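3.2 Where the washing machine lives

I'd assumed, before I started visiting the flats in Skernbridge, that people would want to talk about detergent. They didn't. They wanted to talk about the gap. In 16 of the 40 homes I went to, the washer stood in a slot between two walls, and whoever did the laundry had worked out their own way of managing in there – where to put the basket, which foot goes first, how to turn round with an armful of sheets.

A top-loader suits this kind of spot rather well, I think. You need no floor in front for a door to swing into, so the machine can sit in a narrow recess and you can still stand close up to it (Figure 4). The price is paid overhead. Any shelf has to clear the raised lid, and one woman in Lenden had moved hers twice before she gave up and kept her powder on the kitchen windowsill. 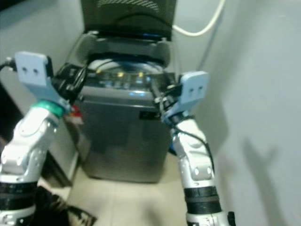

Figure 4. Top-loading washer between two walls, lid up.

Reaching was the other thing that kept coming up. My shorter interviewees described fishing for the last sock with their toes barely on the tiles, and a couple of them kept a pair of kitchen tongs handy for it (I've since bought some myself!). Georgiou's earlier survey of shared laundries puts this down to drum depth. I'm not so sure. When I asked people to show me, quite a few stood side-on to the machine and leaned in with one shoulder, and in a tight recess there's only so far you can lean before you meet the wall.

Then there's the control panel, which on a good many top-loaders runs along the back of the deck, behind the opening. Several people told me they set the programme first and loaded afterwards, so they weren't stretching across a heap of wet towels to do it. Darcy McKinnon, who read an early draft of this section, wondered whether that was habit carried over from older machines with dials. It may be. I didn't ask about previous washers until the October visits, and by then I'd seen nearly 60 per cent of the homes, so I can't say much either way. I come back to sorting and drying in 3.3.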